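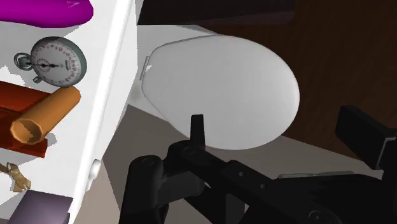 Slide 1: Stopwatch on a white shelf. Title of talk: Timing a school sports day.

Good evening. I'm going to talk for 11 minutes, which leaves time for questions before the hall at Skerngate is locked.

Last summer we timed 75 races by hand. The results sheet ran to 712 entries once the heats were added in. Most of the trouble came from the way we worked and very little from the watches.

Slide 2: Starting
Time from the flash or the arm, never from the sound. At the far end of a hundred-metre straight the sound arrives almost a third of a second late. Ask the Jamell end to show how the flag is dropped. Pause for that.

Use the first finger on the button, not the thumb. Take up the slack before the start.

Slide 3: Finishing
Stop on the chest. Heads and arms don't count. Stand in line with the finish, a few metres back from the track and raised up if there are steps. Look at the line as the runner comes in - if you follow the runner you will press early.

Slide 4: Three watches on first place
If two agree, that is the time. If all 3 differ, take the middle one. With only two watches, take the slower. Don't average.

Round up to the next tenth. 14.32 goes down as 14.4. People argue about this every year. The rule is on the back of the Sheehan sheet.

Slide 5: Writing it down
Read your watch, write it, then show it to the chief timekeeper. Don't call it out, as the next person tends to hear it and agree. Nobody clears a watch until told to.

Slide 6: Tuesday practice
Six o'clock on the Istel track, bring a pencil. We'll run short sprints and compare times after each one. New people pair up with someone who has done it before - names on the list by the door.

Questions. If there are none, go back to slide 4 and do the worked case on the board.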